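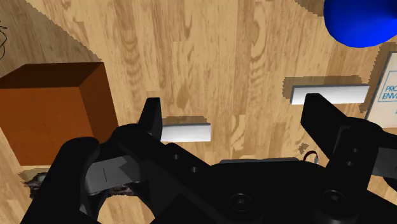 Employment Law for Managers
Handout 6: Probationary periods and what they do (and don't) change

Read before the seminar. The Kallitz contract extract is in the course pack, and you will need clause 4 in front of you.

1. What probation is

A probationary period is a stretch at the start of a job during which the employer says, in writing, that it is still making up its mind. The employee is also still making up their mind, but contracts rarely mention that part.

Most students arrive believing that probation is a legal status with its own rules. In most of the systems we cover it is mainly a creature of the contract. It usually does three jobs: it shortens the notice period, it delays some benefits, and it sets a date by which somebody is supposed to hold a review. The third job is the one that gets forgotten.

2. What it doesn't switch off

Protection against discrimination applies from day one, and often earlier, at the job ad. So do wage rules, safety duties and the ban on punishing people for reporting wrongdoing. A manager who writes "she's only on probation" in an email has not found a defense. He has found an exhibit.

3. Worked problem: Trindham

Trindham, a packaging supplier, hires a scheduler on a 60-day probation. Clause 4 of her contract allows either side to end the job on 15 days' notice during probation and 30 days' notice afterward. It also says probation may be extended "by written notice given before it expires."

Day 60 passes. Her supervisor was at a trade show. The following week he tells her, in the parking lot, that her probation has been extended. Soon after that she is let go with 15 days' notice.

Points to work through:

Was the extension valid? Look at the timing first, then the form. A parking lot is not writing.

If it was not valid, which notice period applies? Work out the shortfall in days before you reach for anything grander.

Does it matter that the supervisor was unhappy with her work all along? Probably less than he thinks – he kept no notes.

4. Comparison: Kumar and Leitão

The Kumar contract says probation continues "until confirmed in writing." The Leitão contract says it ends automatically unless extended. Under the first, a forgetful employer can have a clerk on probation for years, at least on paper. Under the second, forgetfulness favors the employee. Be ready to say which you would rather draft and which you would rather sign.

5. Before the seminar

Draft a replacement for clause 4, in no more than one page. Anyone who uses "heretofore" will be asked to define it aloud.

The short paper on notice pay (2,000 words, footnotes included) is due 10/4/26. Yes, that is a Sunday – the upload page does not observe weekends.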